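Workshop notebook, bench 2
Jul 22, 2024
Present: self, Jianhua Mao. Yichen Gu in after lunch.

Purpose: sort the printed ribbon returned from Lostenden, decide what can be sold as seconds, and settle the folding and wrapping method before the October orders.

Stock is the cream satin with the ribbed face. Supplier is Vollotitz, print by Shao. Delivered on card spools, but the returned lengths came back off the spool and stuffed in bags, so everything has to be straightened before it can be judged. Worked on the marble top because loose threads and specks are easier to see against it than on the cutting mat.

Straightening. Pull from one end only, free end left loose so the twist can work its way out. Pulling from both ends sets the twist harder. The ribbed face takes a crease along its length very readily and gives it up slowly. 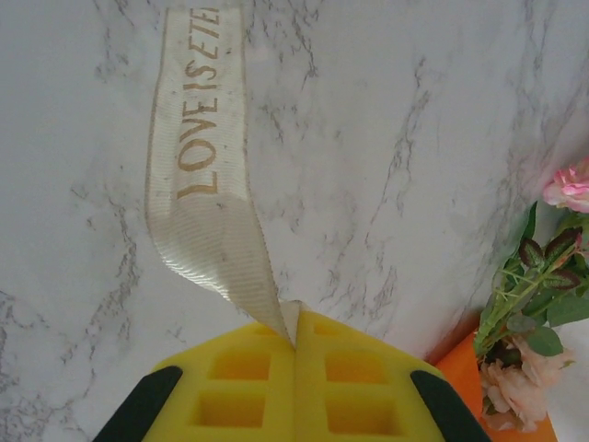 Iron on the lowest setting through a cotton cloth, reverse side up, 30 seconds per section, then leave flat until cool. Tried it without the cloth on a scrap. Left a shine on the ribs. Do not repeat.

Jianhua ran the rub test on three scraps with a dry white cloth, then a damp one. Dry: trace of colour on the cloth. Damp: clear transfer, worse where the ribbon had been folded across a letter. Ribs are the likely cause. The ink sits on the high points, and a fold opens the gaps between them. A smoother satin would print better but the customer chose this one for the feel.

Fold test next. Three folds tried: flat double, soft loop, and point.

Flat double is quick and stacks well. Leaves a hard line.

Soft loop leaves no hard line but needs a pin or a spot of tape to stay put, and the tape lifts print. Pins only.

Point fold looks best on a parcel and is the slowest by a long way. Not worth it for the plain orders. 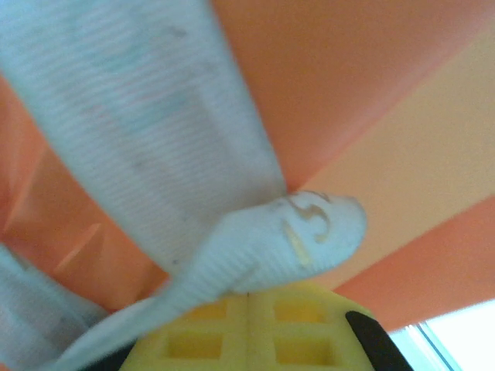
Grading was argued over for longer than it deserved. Jianhua wanted any wear to the lettering sent to seconds. My view is that it depends where the wear falls. A curled end with pale gold marks partly gone, on the rounded part of the fold, goes straight to seconds, as that is the bit the customer looks at. Faint greyish smudges on the plain stretch are a separate matter and may come off with a soft brush. Agreed: worn print is a second, smudge is brushed once and looked at again.

Yichen entered the return as batch 955. Label the bags with that and nothing else. The old Lostenden numbers clash with ours.

Wrapping material. The question was whether a length can be stored in direct contact with the wrap or needs tissue between. Left one scrap of each under a 2 kg weight over the weekend, print side against the wrap.
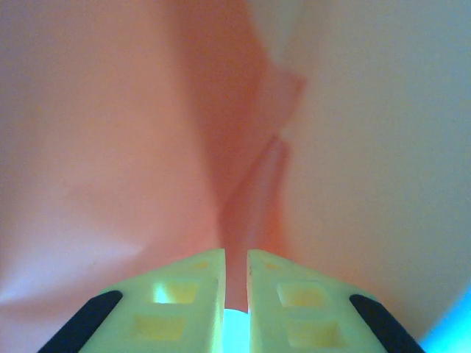

Result: no visible transfer with tissue. Without tissue, one scrap had a faint ghost of two letters on the wrap, the other nothing. Not enough to go on. Repeat with fresh scraps and a full week.

Drondero quoted for tissue cut to width, minimum 2000 sheets. Too many until we know whether it is needed. Cut our own for now.

To do:
Second rub test on ironed pieces, dry cloth only.
Ask Shao what the ink is cured at.
Brush the smudged lengths, regrade.
More pins.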